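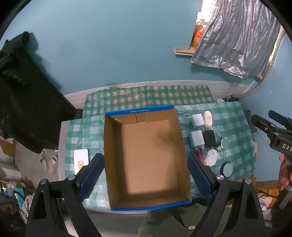
Sugeng Latuheru wrote in reply to our last report that the Fund would prefer to see spare parts budgeted separately from new equipment, and asked whether the second pair of hand-held grippers should be bought at all before the fixed arm has been chosen. The present report follows that structure and answers the question in section 2.

**Karkent Packing Project, Fembridge site**
Progress report to the Fostudham Fund
Prepared by Špela Tomić, 2025-06-20

## 1. Work in the period

Recording of carton tasks continued with hand-held grippers at the tabletop station. Operators worked with open cardboard boxes and small household articles, and two grippers were used at the same table where the task called for it. The station remains simple by design, and no furniture has been charged to the grant.

The operators' notes were reviewed with the equipment plan in mind. Most remarks concern the fingertip pads and the handling of thin cardboard edges. The notes will be attached to the request for quotations so that suppliers can address them directly.

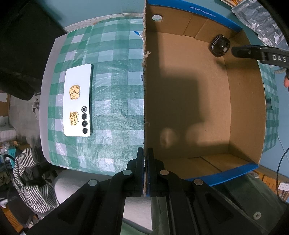

*Gripper fingers at the cardboard wall of an open box, with a second gripper at right.*

## 2. Equipment plan

We recommend that the second pair of grippers be bought now. The fixed arm will need a compatible end tool in any case, and a delay would leave the station idle whenever a gripper is out for repair. The choice of arm can remain open until quotations are in.

| Item | Status | Amount |
|---|---|---|
| Hand-held grippers, second pair | Quoted by Vũ | $1,615 |
| Replacement pads and screws | Quotation requested | To be confirmed |
| Fixed arm, rental | Specification in draft | To be confirmed |

The Vũ quotation includes shipping but excludes calibration, which our own staff can carry out. Delivery is given as 19 working days from order. We have asked whether the price can be held until the Fund has replied.

For the fixed arm, we now favor rental over purchase for the first year. Reach and payload needs are modest, but the cost of mounting and guarding has yet to be settled with the building owner. A purchase option will be requested in each quotation.

## 3. Decisions requested

- Approval of the gripper purchase under the equipment line.
- Agreement to a separate spare parts line, as the Fund proposed.
- Permission to carry the unspent arm allowance past the end of July.

Rental quotations will be forwarded to the Fund as they are received.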